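# The drawer, the jar and the op shop box

Every household has a place where things go when they have no place. In most Australian homes it is the second or third drawer down in the kitchen. It holds takeaway menus, dead batteries, an Allen key from a bookcase that was left behind two rentals ago, and a birthday candle in the shape of a number that won't be needed for another decade.

In Prutville, a former timber town a long drive from anywhere with a hardware chain, the op shop on the main street sees what happens when those drawers are finally emptied. Boxes arrive at the back door most mornings. The good ones contain crockery wrapped in newspaper. The rest contain everything else, and everything else is what this article is about.

The sorting room regulars call it "smalls". Smalls are the bits too minor to price one by one and too useful to throw out without a pang: curtain hooks, picture wire, cup hooks, fuse wire, buttons, bobbins, dominoes, keys. A box of smalls can take longer to go through than a whole rack of coats. The shop put eight boxes aside over the summer and was still working through them at Easter.
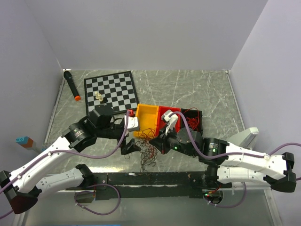
Most of the trouble comes from sets. A jar of buttons can be sold as a jar of buttons, and a quilter will take it home happily. A jigsaw is another matter. The shop's rule is that a puzzle goes out at full price only if it has been made up and found complete, which means somebody has taken it home and spent three evenings on it. Unchecked puzzles go on the bottom shelf for a dollar with a warning on the lid. They sell anyway, often to the same people, who bring them back with a note saying which bit of sky is missing.

Card games are easier. A full deck can be counted in a minute, and a short one goes to the primary school for craft. Board games sit somewhere in the middle, and the shop keeps an ice cream tub of spare dice and counters so that a box isn't held up for want of one.

Electrical smalls are the slowest of the lot. Anything that plugs into the wall has to be tested and tagged before it can go on the floor, and the person qualified to do it drives over from Kendlow once a fortnight. Leads and chargers wait in a crate until then. Many belong to phones that haven't been sold for fifteen years. Some of the older ones turn out to be the very thing a collector has been hunting, so the crate is checked before it goes to e-waste.

## Where it used to go

Older residents will tell you the town once had less of this. A shed took what the house couldn't. Nails were straightened and put in a jar, and the jar lid was screwed to the underside of a shelf so you could see what you had. String went in a tin. Wire of any kind was hung on a nail by the door, and there was always more of it than anyone could use.

Fuchs, the general store that traded on the corner until the bypass went in, ran the same way on a larger scale. The hardware counter had a wall of 80 small drawers, each with a sample of its contents wired to the front. You could buy one hinge. You could buy four screws, and they were handed over in a twist of brown paper. When the store closed, the drawers were bought by a dealer in the city, and for a while there was some feeling about it.

The change came with packaging. Once screws were sold in blister packs of twenty, a person who needed four had sixteen left over. Multiply that by every picture hung and every gate mended, and you have the contents of a good many kitchen drawers. Flat-pack furniture added its own share, each carton supplying a spare dowel or two and a tool good for a single afternoon.

## Four ways to clear a drawer

The professional organisers have plenty to say on the subject, and a good deal of it involves buying containers. Brolia, a small Kendlow business that runs decluttering workshops in country halls, takes the opposite line and asks people to bring nothing but the drawer itself. The session costs $8 and runs for a morning. Its method is simple enough to set out here.

**Empty it completely.** Tip the lot on to an old sheet. Wipe the drawer out while it's bare – you won't get the chance again for years.

**Pull out the rubbish first.** Flat batteries, perished rubber bands, dried-out pens, expired vouchers. Batteries go in a jar with tape over the terminals and then to a collection point. They should never go in the kerbside bin, where they start fires in the trucks.

**Group by job.** Brolia's advice is to forget what a thing is made of and think about when you would reach for it. Candles, matches and the small torch belong together, as they will all be wanted when the power goes out. So do sticky tape, scissors and gift tags. 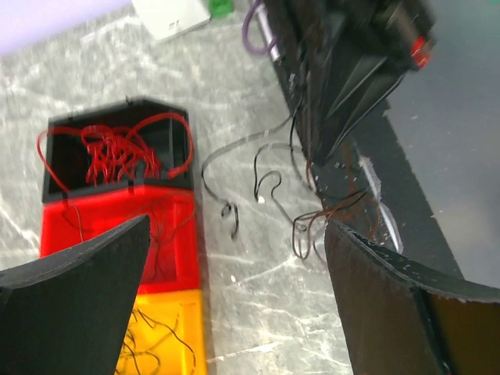

**Keep an orphans' envelope.** Every drawer has objects that no one in the house can identify. Put them in an envelope, write the month on the front and leave it somewhere dull. If it is sealed in April and hasn't been opened by October, the contents can go. People resist this step more than any other, and most of them admit later that they never looked inside.

Cords deserve a paragraph of their own. The usual mistake is to wind them tightly around a hand, which strains the wire where it meets the plug. A loose loop, fastened with a bread tag or a bit of Velcro, will last longer and come undone when you need it to. Write the name of the appliance on the bread tag. Do it on the day you unpack the thing, while you still know.

## What the shop would like

The op shop doesn't want people to stop donating smalls. They bring in steady money for very little shelf space, and the button jars alone paid for the new front blind, which cost $235 fitted. What the sorters would like is a little work done at home. Tape the lid on a game. Put screws in a jar and hinges in a bag. If a puzzle has a piece missing, say so on the box. If a key fits nothing, keep it out of the donation altogether, though the local high school's art room will take old keys by the kilo.

They would also like boxes to be no bigger than one person can carry. The back step is high, and a carton full of hinges weighs more than it looks.

Donations are taken at the lane entrance on weekday mornings. The next Brolia workshop is in the Prutville hall on 21st April, and morning tea is supplied. Bring a drawer, and something to cover it with if it's raining.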